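Tema 4. Automatización en el puesto de trabajo: el caso Konix

En la planta de Praltcombe, la línea de desmontaje de equipos pasó en octubre de un trabajo enteramente manual a uno compartido con brazos robóticos. De los 39 operarios de la sección, 37 siguen en ella; los otros 2 pidieron traslado a almacén.

El robot se ocupa de la aproximación y el agarre de las carcasas. La persona decide el orden de las piezas, revisa los casos dudosos y detiene el ciclo si algo no encaja. Fergal Hanrahan, encargado de turno, resume el cambio así: «Antes me dolían las muñecas; ahora acabo con la vista cansada».
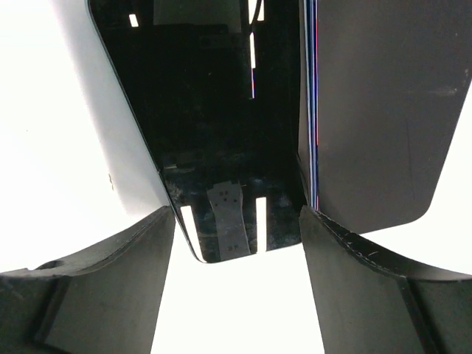

Figura 1. Dedos de la pinza ante una carcasa oscura de interior brillante, con un soporte metálico gris en la parte baja.

Los reflejos en superficies brillantes complican la lectura de la cámara de muñeca. En Konix, esas lecturas dudosas pasan a un operario, que confirma el punto de agarre en pantalla. Es una tarea nueva y no figuraba en la descripción del puesto. Dorottya Fülöp, delegada de personal, pidió que se reconociera en la categoría profesional.

Para el seminario: leer el acuerdo de planta y anotar qué tareas desaparecen, cuáles cambian y quién responde de un agarre fallido. Extensión máxima, 2 páginas.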